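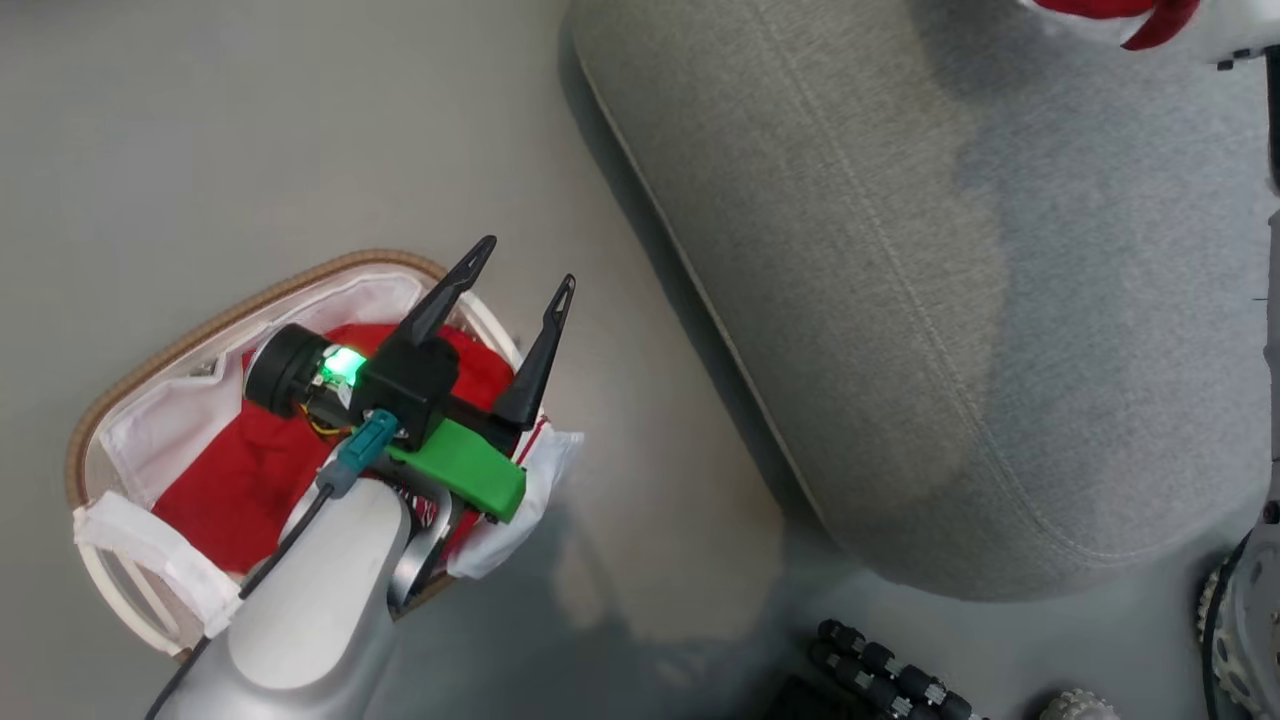 März, Eintrag Nr. 349, angefangen 8:40 Uhr

Thema: Indigoküpe, zweite Reihe mit Leinen. Ich schreibe wieder alles auf, auch das Misslungene, weil Manee die nächste Reihe ohne mich macht und meine Zettel von der ersten Reihe nicht mehr zu lesen sind.

Stand vom Morgen. Die große Küpe hat über Nacht 41 Grad gehalten, das ist gut. pH mit Streifen gemessen, zwischen 10 und 10,5, genauer geben es die Streifen nicht her. Die Flüssigkeit ist gelbgrün und klar, an der Oberfläche die kupferne Haut und in der Mitte die Blume, dunkelblau, etwas kleiner als gestern. Geruch normal. Die kleine Küpe dagegen ist trüb und eher blau als grün, also nicht reduziert. Ich habe noch einen Löffel Fructose gegeben, langsam gerührt und den Deckel wieder aufgelegt. Eine Stunde warten.

Ansatz der großen Küpe, zum Nachschlagen:
Wasser 20 Liter, aus der Leitung, vorher abgekocht
Indigo gemahlen 40 g, mit Glasperlen und warmem Wasser angeteigt
Kalkhydrat 80 g
Fructose 120 g

Das ist das Verhältnis 1 : 2 : 3, wie in der ersten Reihe. Areeba meint, bei unserem harten Wasser könnte man mit dem Kalk etwas herunter gehen. Das möchte ich erst probieren, wenn die jetzige Reihe fertig ist, sonst weiß ich am Ende nicht, woher ein Unterschied kommt.

Stoff. Das Leinen ist von der Weberei in Clurden, ungebleicht, zwei Qualitäten. Die dünne nenne ich weiter Otwood, so steht es auf dem Etikett der Rolle, und die dicke Nallbridge. Alle Proben gewaschen mit Soda, eine Stunde gekocht, dreimal gespült. Das Kochwasser von Nallbridge war dunkelbraun wie Tee, bei Otwood nur gelblich. Ich vermute, dass Nallbridge noch eine Schlichte hat. Ein Wassertropfen bleibt auf dem dicken Stoff einige Sekunden stehen, bevor er einzieht, auf dem dünnen verschwindet er sofort. Das heißt, Nallbridge muss noch einmal gekocht werden. Ich habe es trotzdem mit einem Streifen probiert, um zu sehen, wie schlimm es wird.

Tauchgänge, große Küpe. Proben nass einlegen, vorher gut ausdrücken, unter der Oberfläche bewegen, ohne Luft einzurühren.

Otwood 1: ein Zug, 5 Minuten. Helles Blau, gleichmäßig.
Otwood 2: drei Züge je 5 Minuten, dazwischen 15 Minuten an der Luft. Mittleres Blau, am Rand ein Streifen, wo der Stoff gefaltet war.
Otwood 3: sechs Züge, gleiche Zeiten. Sehr schön, tief, ein wenig rötlich im Licht vom Fenster.
Nallbridge 1: drei Züge. Fleckig, wie erwartet. Helle Inseln überall, wo das Wasser nicht hinein gekommen ist.

Der Farbwechsel von Grün zu Blau hat heute länger gedauert als in der ersten Reihe, bei Otwood 3 fast vier Minuten. Vielleicht weil es in der Werkstatt kühl ist. Bitte beim nächsten Mal die Raumtemperatur aufschreiben, ich habe es vergessen.

11:15 Uhr. Kleine Küpe noch einmal angesehen. Jetzt grünlich, aber noch nicht klar. Temperatur nur 29 Grad! Der Stecker der Heizmatte war nicht ganz in der Dose. Damit ist die Fructose wahrscheinlich nicht schuld, und der zusätzliche Löffel war umsonst. Ich lasse sie auf 40 Grad kommen und mache heute nichts mehr damit.

Nachbehandlung. Proben eine halbe Stunde in Wasser mit wenig Essig, dann gespült, bis das Wasser farblos blieb. Bei Otwood 3 hat das lange gedauert, elf Wechsel. Reibprobe mit weißem Baumwolltuch erst morgen, wenn alles durchgetrocknet ist.

Telefonat mit Herrn Ponce wegen der Vorhänge. Er möchte den Ton von Otwood 2, aber in der dicken Qualität. Ich habe gesagt, dass ich vor der zweiten Kochung nichts versprechen kann. Er hat gefragt, ob man die Flecken nicht als Muster lassen kann. Darüber muss ich nachdenken, mir gefallen sie nicht.

Offen:
Nallbridge zweimal kochen, mit etwas mehr Soda, dann Tropfenprobe wiederholen
neue pH-Streifen bestellen, feinere Skala
Falten: Otwood 2 wiederholen, diesmal am Reifen aufgehängt
Areeba fragen, wo die Lichtproben vom Herbst liegen
Manee: bitte die Blume nicht abschöpfen und wegwerfen, sondern in die Schale legen und am Ende wieder zurückgeben

16:30 Uhr, große Küpe gefüttert mit 20 g Fructose, gerührt, zugedeckt. Temperatur 40 Grad.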